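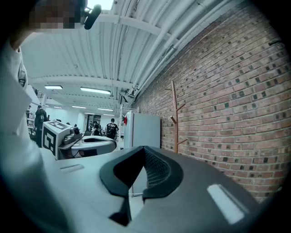

1/ Teaching by hand, with the gripper off the robot

We collect demonstrations at Venside with hand-held grippers. You hold the gripper, do the task the way you want the robot to do it, and the camera on the tool records the whole thing. No arm is involved at this stage. The policy gets trained on those recordings later.

2/ The current task is simple to say: pick up a part, turn it over, set it down in a tray. It took me most of May to do it the same way twice in a row.

3/ Main thing I had to unlearn is speed. My hands want to move at hand speed. The arm we train for can't follow that, so fast demos get thrown out in the replay check. Nandi Coetzee runs the check and on my first batch she kept 3 out of 30.

4/ Second batch, 27 out of 30. The only change was slowing down before contact and pausing a moment once the fingers closed - long enough that you can find the grasp in the recording without guessing.

5/ Marker tags matter more than I expected. Tilt your wrist too far and the tag turns away from whatever is tracking it. You lose the pose for a stretch and the demo is no good, even if the part landed perfectly.
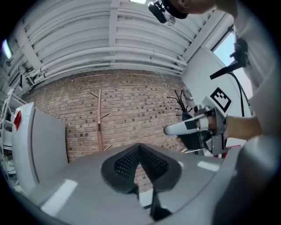

Hand-held gripper with its square marker, brick wall side of the room.

6/ People ask why we don't just teleoperate. We did at Vokcombe, with a leader arm and a screen. It works, and every motion you record is one the robot can do. But I was slow at it, up to 5 times slower than by hand, and I never got a good feel for when the fingers had touched something.

7/ Where I still prefer remote control: anything near the edge of the arm's reach. By hand you will happily do a motion the robot can't. Nosipho Sithole taped off the reachable area on our bench at Vundholm and that fixed most of it.

8/ Mistakes are worth keeping if you recover from them. If I miss a grasp, I back off, line up again and finish. Those go in a separate folder and get mixed in at training. If I drop the part on the floor, I delete the take.

9/ Next is the same task with both hands. I've tried it a few times and my left is bad - slow, and it drifts toward the right one. Will post the replay numbers once Nandi has been through them.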